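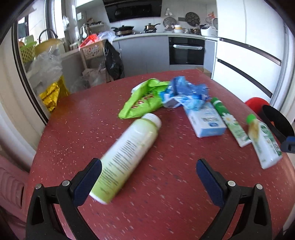
The round red table, doing its usual job as the place where everything lands.

Speckled Red Round Table – Sulham kitchen range

I'm going to tell you about this one at length, so get comfortable. It's the table I eat at, and it's the one people ask about more than anything else on the site. It went on sale in December and I've been answering the same emails ever since, so I finally sat down on 27 January 2021 and wrote the whole thing out.

The color first. It's a proper red, with little white and cream flecks all through it, and the flecks are the reason I picked it over the plain one. My old table was solid dark brown and every crumb showed up like a spotlight was on it. With this one I can have toast, wander off, come back an hour later and still not feel bad about myself (I do wipe it, Mom). We looked at a bunch of samples before settling on this fleck. Efraín Arboleda, who does our finishing, wanted a bigger one, and I said it looked like a bowling alley. We went with mine!

Second, it's round. If your kitchen is also your hallway and your office and the place you empty your bags, a round table is so much kinder to your hips. I had a bruise in the same spot for years from the corner of the brown one. You can also squeeze in one more person than you planned for, as long as they're friendly about elbows.

What ends up on mine? Bottles, snack wrappers, little boxes, a tube of something with a daisy on it, refill pouches with those green spout caps. I unpack the shopping here and then the bathroom things sit around with the kitchen things until somebody carries them off. Against the red you can spot them all right away, which I can't say for a gray counter. White and green packaging especially just jumps out at you.

Cleaning. A damp cloth and a drop of dish soap, then dry it with a towel. Please don't use scouring pads or anything with bleach in it. Yesenia Llanos tried a scrubby sponge on our showroom table in the Atbridge store and there's a dull patch there now, over by the window side. Ask her to show you, she's very good about it. Hot pans need a trivet, always. I keep mine on a hook near the stove so I don't have an excuse.

Will it go with gray cabinets? I get this one a lot. Yes! Light gray cabinets and a black oven and hood can look a bit serious all together, and a big round spot of red in front of them cheers the whole room up. If you already have a lot of wood, come and see it in person first. I like it with wood, but my sister can't stand it and she's usually right about rooms.

Price and delivery

The table is 596, with delivery inside Atbridge included. Plonevport and the villages past it are 43 extra, and the driver will bring it into the room you want as long as there's a clear path. Allow 20 days from order. The top comes wrapped separately from the base, and you'll want a second pair of hands to put it together – I did mine alone and I was grumpy all evening.

The same red speckle also comes as a small side table in the Halász line. It's cute next to a couch but too low to eat at, so please don't order it as a dining table to save money. Two people have, and we had to go and fetch both of them back.

Fleck samples are free, just send us your address and say "red speckle" in the note. If you want to see it full size, it's in the Atbridge showroom, second room on the left, usually with my coffee on it.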